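From: Ataahua Tapsell
To: Birnham list
Date: 27th August
Subject: Re: [birnham] Hurside 12-inch, two pressings or one?

Bevan Ellery wrote:

> I have now had both copies on the same deck and I still think we are
> looking at two separate cuts of the Hurside 12-inch. The one with the
> plain white label plays the B side noticeably brighter, and the vocal
> on the second verse comes in without the short echo that everyone
> quotes from the stock copy. The run-out on mine is hand-etched and
> reads the same on both sides apart from the last letter.
>
> My guess is that Randari had a first lacquer cut for the DJ mailing,
> disliked it, and had the whole thing done again before the shop
> copies went out. If so the discography needs two entries. Can anyone
> with a white label check the A side length? Mine runs short.
>
> Also, does anyone still have the Sveinbjörnsson interview tape? The
> copy on the shared drive stops after side one.
>
> Bevan

Bevan, list,

Two cuts, yes, but I don't think the order is the one you give.

I have three white labels and one stock copy here. All of the white labels have the hand-etched run-out you describe. The stock copy has a stamped number, with an etched letter added after it. Dropping the needle at the start of the A side and stopping the watch at the last snare, I get the same length on all three white labels, and the stock copy is longer by nine seconds. I repeated this on a second deck to rule out a speed problem and the gap held. Platter speed was checked with a strobe disc before each side.

Nine seconds is too much for a difference in the fade. I lined up transfers of both in an editor, matched at the first kick, and they stay together until the end of the second chorus. At that point the stock copy has four more bars of the drum loop with the scratch on top. At that tempo four bars comes to the nine seconds, give or take the drift between the two transfers. After the extra bars they run together again to the end. So the stock A side is a different edit, and re-cutting from the same tape would not produce it.

The B side is a different case. There I can find no edit at all. The bars match from start to finish. The brightness you hear is real: the white label has more level above the hi-hats and a good deal less below the bass drum. The echo on the second verse is present on my white labels too, but it sits low and you will miss it on speakers. Try headphones and fold to mono. I would hold off on calling it a separate mix.

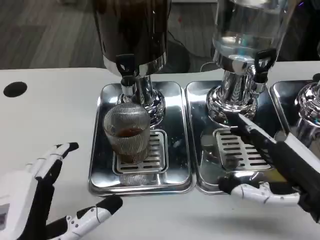
Drink dispensers on their drip trays.

On the order. The Randari ledger pages that were scanned for us in July list two lacquer jobs against this catalog number. The first is marked "12, full" and the second "12, DJ, short". The entries are in sequence on the page and in the same hand. If we take that at face value, the longer edit was cut first and the white label came second, as a trimmed version for radio shows. That would also account for the lighter bottom end, which was commonly asked for when a record was going to be played on air. I can't prove that part, and the ledger gives no reason.

Against this, the white label copies seem to have reached people earlier. The one I bought most recently has a reaction sheet folded inside the sleeve, and the sheet says the record is "not yet in shops". A white label could have been cut second and mailed first with no trouble if the stock labels were late from the printer. I would not use mailing order as evidence for cutting order.

For the discography I suggest the following. Keep one catalog number. Enter the stock copy as the main issue and the white label as a promo variant, with the A side listed as an edit and the B side listed as the same version, different cut. Put the run-out text in full for both, and write etched or stamped next to each part of it. Our current entry runs the two together, and that is how the confusion got started. The entry also gives the producer credit from the stock label only. The white labels carry no credit of any kind, so that should be noted as well.

Numbers, for those who keep them: the ledger shows a mailing of 29 boxes for the promo. It does not say how many to a box. I have seen a figure for total copies repeated on other sites and can find nothing behind it, so please leave it out of the entry until someone has a source. Of the copies reported to this list so far, 19 are white labels, which tells us more about who reads the list than about how many were pressed.

On the tape. I have a cassette of the Sveinbjörnsson interview with both sides intact. It is a second-generation dub with hiss and a dropout near the start of side two, where he is talking about the drum machine on the Hurside session. The words can be made out. I will transfer it at 24-bit, leave it without noise reduction, and put the raw file on the shared drive next to the existing one. Please don't overwrite the old file - its side one is cleaner than mine.

He does mention the edit, by the way. He says the scratch section was "cut down for the radio people" and that he was not in the room for it. He gives no date. It agrees with the ledger order, though he was speaking a long time after the event and gets the B side title wrong in the same answer.

Bevan, could you send me the last letter in the run-out for each side of your copy, and a close photo of the etching under a low side light if you can manage it? Two of mine end in the same letter and the third is too faint to read. If yours differs there may be a second set of plates for the promo, and I would like to settle that before anyone touches the entry.

Transfers of my own copies are flat, no declick, and I can send them off-list to anyone who wants to check the bar count. Please say which stylus you are using if you post timings or spectra of your own.

Ataahua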